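来年度の機材の予算について、考えたことを少しずつ書きます。買うものは、手で持って使うグリッパーと、その消耗品と、机まわりの物です。日本語は勉強中なので、変な表現があったら教えてください。

私たちの作業場は Abu Hammour にあります。広い場所ではありません。倉庫だった部屋を片づけて、机を並べて使っています。ですから、予算の話はいつも、置き場所の話と一緒になります。

計画の名前は Jarden です。人が手でグリッパーを持って、机の上の物をつかんだり、運んだり、置いたりします。その記録をあとでロボットアームの学習に使います。アームを買うのは、その次の段階です。

最初、私はアームを先に買うつもりでした。Clurstead から見積もりをもらって、上司に見せるための表も作りました。表はとてもきれいにできたと思います。でも、その表は使いませんでした。

使わなかった理由は、本体の値段ではありません。アームの台、床の固定、安全柵、電気の工事が、全部「別途」と書いてありました。「別途」という言葉は、このとき覚えました。見積書を読む人には大切な単語です。

「別途」を一つずつ問い合わせました。返事が来たものと、来ないものがありました。床の工事は建物の持ち主の許可も必要で、その手続きにどのくらい時間がかかるか、今もまだわかりません。

それで順番を変えました。先に手持ちのグリッパーをそろえます。アームの費用は予算書の「次年度以降」の欄に移しました。床の許可は、そのあいだに進めます。

手持ちのグリッパーは Fladmont の物を使っています。今ある台数では、一台が修理に出ると、作業の順番が全部くずれます。来年度は全部で7台にしたいと申請します。

7台という数の説明を求められました。同時に使うのは机の数と同じだけです。そこに予備と、新しい人の練習用を足しました。練習用を本番用と分けるかどうかは、チームの中でも意見が分かれています。

私は分けたい側です。練習のときは、どうしても指を机に強く当てます。当てること自体は仕方がないです。ただ、次の日の本番でその指を使うと、左右の閉じ方が気になります。

反対の意見も書きます。練習用が専用になると、だれも手入れをしなくなる、という意見です。これは前の職場でも見たことがあるので、強く反論できませんでした。

いまの案は、練習用も本番用と同じ点検表に入れることです。点検表が長くなるのは困りますが、別の表を作るともっと困ります。

次は消耗品です。予算書では目立たない行ですが、私が一番長く考えたのはここです。

消耗品の中心は指のパッドです。やわらかい面がだんだん変わってきます。交換の時期を決めるのがむずかしいです。時間で決めるのか、回数で決めるのか、見た目で決めるのか。

時間で決めると、買う量の計算は簡単です。でも、あまり使わなかった物も捨てることになります。回数で決めるには、回数を正しく記録しなければなりません。今の記録の付け方では、少し自信がありません。

当面は見た目と手ざわりで決めます。正確な方法ではないと、自分でも思います。そのかわり、交換したら必ず日誌に書く、という規則を作りました。来年は、その日誌から必要な量を計算できるはずです。

消耗品の枠は2000リヤルで申請しました。パッド、小さいねじ、ケーブル、結束バンド、清掃の布が入っています。ねじは安いので忘れやすいですが、送料をはらって、ねじだけを注文するのは悲しいです。

ねじについてもう少し。カタログの写真だけでは長さがわかりません。必ず図面をもらってください。私は一度、頭の形が違うねじを買いました。箱に入ったまま、まだ引き出しにあります。だれかに必要でしたら、さしあげます。

納期の話。Fladmont の返事では、注文してから届くまで約6週間です。通関の時間は入っていません。ここは予算の問題より、暦の問題です。

会計の締めが三月なので、逆に数えると、注文はもっと早く出さなければなりません。私は最初、締めの月に「注文」すればいいと思っていました。正しくは、締めまでに「検収」です。この二つの言葉の違いも、仕事で覚えました。

検収のために、届いた日に何を見るかも先に決めておきます。私たちの案はこうです。箱の中身と納品書を合わせる。指を全部開いて、全部閉じる。ねじのゆるみを手で確かめる。ケーブルの根元を見る。

この確認には机が一つ必要です。確認の日は、その机では作業ができません。小さいことですが、計画表に入れていないと、その朝に皆で立って待つことになります。

机の話もします。今の机は木の天板です。買い替えの案もありましたが、やめました。脚の高さが合っていますし、人も慣れています。

ただ、天板の種類をふやしたいという希望は出ています。同じ明るい木目ばかりだと、記録が全部似てしまうからです。新しい机を買うのは高いので、上に敷く板や布を何種類か買う案を書きました。

板は滑ります。滑り止めも買います。滑り止めの厚さで、置く物の高さが少し変わります。このように、一つ買うと、次の行がまた一つふえます。予算書とは、そういう書類だと思います。

照明も少し悩んでいます。机の上に影が長く出る日があります。影をなくす照明を買いたい人と、影もそのまま記録に残したい人がいます。私は後の方の考えに近いので、照明の行は空のままにしました。

ケーブルの通り道。机の奥に小さい丸い穴がある場合は、グリッパーのケーブルもそこに通したくなります。私は反対です。手で持つ道具は動きますから、ケーブルには余裕がほしいです。長いケーブルを最初から注文しました。

手首や腕への負担も忘れないでください。ストラップの予備は高くありません。でも、見積もりの依頼に書かないと、だれも付けてくれません。長さを調節できるかどうかも聞いたほうがいいです。

これから7台分の消耗品を申請するので、パッドの見積もりをもう一度見直しました。左右で一組として買うのか、片方だけでも買えるのか。ここで金額がかなり変わります。
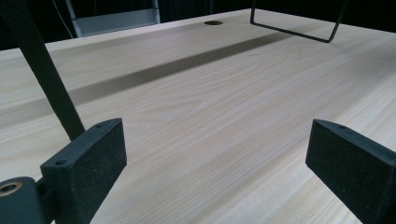 リプライをいただきました。うちでは片方だけ交換するのをやめました、左右の減り方がそろわないと結局もう片方も早く替えることになるので、最初から組で予算を取ったほうが計算が楽です、とのことです。

ありがとうございます。私は片方ずつ買えれば安いと考えていました。でも、手間と記録のことを考えると、おっしゃる通りかもしれません。見積もりの依頼を「左右一組」に書き直します。

書き直すと、消耗品の枠が足りるかどうか心配になりました。単価を聞き直しているところです。足りない場合は、清掃の布を事務用品の予算に移せないか、経理の人に相談します。

予備費についても質問がありました。機材の合計の25パーセントを予備費にしています。多すぎると言われました。私も、普通の備品ならもっと少なくていいと思います。

でも、今回は送料と関税の見積もりがまだ固まっていません。固まったら、その分だけ下げると書きました。数字の横に、いつ下げるかの条件を書いておくと、会議で話が早く進みました。

条件を書かないで大きい予備費を出すと、会議の人は最初にそこを切ります。去年の私の申請がそうでした。切られたのは予備費で、あとで困ったのは送料です。

修理の費用を入れる場所も迷います。保守契約にするか、故障のたびにはらうか。Fladmont の保守契約は、代わりの機械を貸してくれる種類と、貸してくれない種類があるそうです。値段の差はまだ聞いていません。

予備の台があるなら、貸し出しのない契約でいいと思います。反対に、貸し出しがあるなら予備を減らせます。両方を申請すると、たぶん「どちらかにしてください」と言われます。先に自分で選んでおきます。

保管の棚。使っていないグリッパーを机の端に置くのは、そろそろやめたいです。指を下にして置くと、パッドに跡がつくことがあります。横に寝かせるか、つるすか。棚の形が決まらないので、この行だけ仮の金額です。

Clurstead の担当の方には、アームを来年度に買わないことをもう伝えました。言いにくかったですが、早く言ったほうが親切だと思いました。見積もりの有効期限が切れたら、また出してくれるそうです。

そのときは、台と固定と柵と電気を、最初から見積もりの中に入れてもらいます。「別途」のない見積書を一度読んでみたいです。

まだ決まっていないこと。パッドの単価、保守契約の種類、棚の形、通関の日数。決まったら、この下に続けて書きます。

追記です。経理の人から返事が来ました。清掃の布は事務用品で大丈夫です。ただし、申請の用紙が別になります。今から用紙をもらいに行きます。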